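Compte rendu de la réunion du 3 juillet 2024, vestiaire Flomidley

Bon, je me suis encore retrouvée à prendre les notes, alors vous me pardonnerez le style ! On était 8 autour de la table, le café était prêt avant nous, et on a commencé avec un petit quart d'heure de retard.

## 1. Le point sur le tri

Il reste 26 sacs à ouvrir, presque tous venus de la collecte du quartier Gunawan. On a bien avancé sur les pulls et le linge d'enfant, beaucoup moins sur les jeans, et je plaide coupable : je les garde toujours pour la fin (c'est lourd, ça prend toute la place sur le lit et je ne sais jamais dans quel sens les plier).

On s'est donc mis d'accord sur une méthode commune. On étale à plat, on lisse avec la main, on regarde les coutures et les bords, puis on replie. Ce qui est délavé mais solide part en rayon. Ce qui s'effiloche va dans la caisse « à reprendre », même si le reste du vêtement est beau.
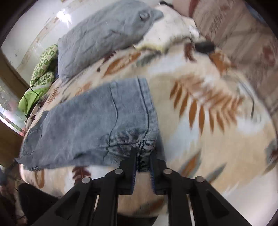 *Point 1 — denim gris-bleu délavé, plié sur le drap à feuilles.*

Longue discussion ensuite sur les bords un peu effilochés. Une partie du groupe trouve que ça a du charme et que les jeunes les achètent comme ça, l'autre préfère un ourlet propre. J'étais plutôt du côté du charme ! On a fini par voter : petit effilochage accepté, trou ou couture ouverte en réparation.

## 2. Les draps

J'ai demandé qu'on garde les draps imprimés pour couvrir les surfaces de tri. C'est plus doux pour le tissu et franchement plus gai que le plastique. Accord de tout le monde, à condition de les laver à chaque fin de mois. Je prends le premier tour de lessive.

## 3. Étiquettes et matériel

Le devis de Zomow pour 1000 étiquettes en carton se monte à 71 euros, ficelle comprise. On a trouvé ça correct, c'est validé. Par contre, pas de nouveaux cintres pour l'instant, on a déjà du mal à ranger ceux qu'on a.

## 4. La vente de novembre

La salle Flinesness est réservée. Les jeans seront posés en piles sur les tables, par taille, et on mettra les manteaux sur les portants. Reste à décider si on fait un prix unique pour tout le denim — on en a parlé longtemps sans tomber d'accord, donc je remets le sujet à la prochaine réunion.

## À faire

- Passer la commande des étiquettes
- Préparer la caisse « à reprendre » et y coller un mot bien lisible
- Finir les sacs de Gunawan avant la prochaine réunion
- Retrouver la grande paire de ciseaux (si elle est chez vous, ramenez-la, merci !)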